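Home | Guides | Sim Setup | Teleop | Training | Forum

Recording Door Demonstrations in Simulation: A Working Guide

by Ishbel Forsyth

Doors are my favorite thing to teach a robot. They swing, they stick, they block your view at the worst moment, and every home has a bunch of them! If you've already worked through the pick-and-place guide and have a policy that can put a cup on a shelf, doors are a great next step. You'll be driving a two-armed robot through a simulated house and saving everything it sees and does, so that a learning system can pick up the skill from your examples.

I use Evis as the simulator and Vanau for the recording side, and the menu names below come from those two. If you run something else, the steps carry over fine, you'll just have to hunt for the right buttons.

What you need before you start

A computer that can run the simulator at a steady speed with recording switched on. Test it with recording on, please, because saving camera views takes a real bite out of performance and you want to find that out now. You also need a pair of hand controllers, a pedal or a spare key for marking the end of a run, and a good chunk of free disk space. My first batch of 400 runs filled a drive I thought was plenty big.

Step 1. Pick your houses

Open the scene list and choose 20 houses. Go for variety: narrow hallways, doors that face each other, doors at the end of a long corridor, dark rooms, bright rooms. It's tempting to choose only the roomy ones where driving is easy. Resist! A policy trained in big open rooms gets very confused the first time it meets a tight corner.

Keep 2 of those houses out of the recording completely. Write their names on a sticky note if you have to. They're for testing later, and if even a few runs from them sneak into the training folder, your test scores won't mean much.

Step 2. Set the starting pose

Start each run with the robot somewhere different. In Vanau, turn on "random base start" and set the turn range to 30 degrees each way. You'll get starts where the door is straight ahead and starts where it's well off to one side, and the policy has to learn from both.

Check that the arms aren't inside a wall when the run begins. The simulator will happily put them there, and then the physics shoves the robot across the room the second you press go. It's pretty funny the first time. Throw those runs out.

Step 3. Drive the approach

Come in slowly. I like to stop a little short, look at which side the hinge is on, then pick the arm I'm going to use. Whichever one you choose, keep the other one in a sensible place! New drivers get so focused on the working hand that the second arm drifts off and bumps into things, and the recorder saves every bit of that as if you meant it.
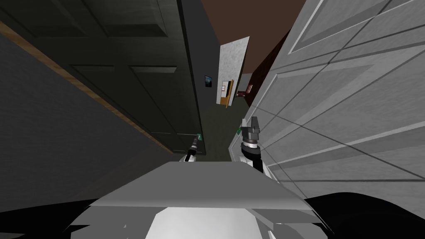
Tight spots are where the head view earns its keep. When you're up close to a door at a sharp angle, the panel can fill so much of your view that you lose all sense of how far away it is. Slow down, and use the wrist views if your setup has them. Back up and try again if you need to. A calm correction is a perfectly good thing to have in your data, and I leave mine in on purpose.

Step 4. Make contact and open

Bring the fingertips up to the handle, close gently, and pause for a beat before you turn. That pause helps a lot when you look through the recordings later, since you can see right away where the approach ends and the opening begins.

Now turn and pull (or push), and let the base move with the arm. This is the fun part! Opening a door with just the arm works for the first bit of the swing, and then you run out of reach. If you roll the base back in a gentle curve while the arm stays relaxed, the whole thing goes smoothly. It took me an entire afternoon to get the feel for it and I was grinning when it finally clicked.

Don't yank. If the grip slips, let go all the way, back off and take a new hold.

Step 5. Mark the end

Press the pedal when the door is open wide enough for the robot to drive through. Choose your own rule for "wide enough" and stick with it from the first run to the last. If two people are recording, sit down together and do a handful of runs side by side first, so you both stop at the same point.

Vanau asks for a label after each run. I use three: good, messy, and bad. Messy means the door got opened but there were bumps or retries along the way. Keep the messy ones in their own folder. I train with the good ones first, then add the messy ones and compare, and in my last batch adding them really helped with recovery after a slipped grip.

Step 6. Watch your recordings

Yes, watch them! Play back at high speed and keep an eye out for these:

- camera views that freeze or lag behind the arms
- grippers passing through a door or wall
- long stretches at the start where the robot just sits there
- runs that end before the door has stopped moving

Trim the idle stretches. A policy that sees a lot of sitting still will learn to sit still, and then you'll spend an evening wondering what you broke.

Step 7. Export

Save to the Olaniyan format if you plan to use the training scripts from this site. Make sure the box for base motion is checked. It's off by default, and without it you get a lovely set of arm movements from a robot that seems never to go anywhere. I lost most of my July recordings that way.

The Sovmont exporter works too, but it drops the run labels, so keep a copy of the label file next to your data.

Once your export is done, head over to the training guide and load one of the two houses you set aside. Run the policy in the narrow hallways before the easy rooms, and note which side the hinge was on each time it fails.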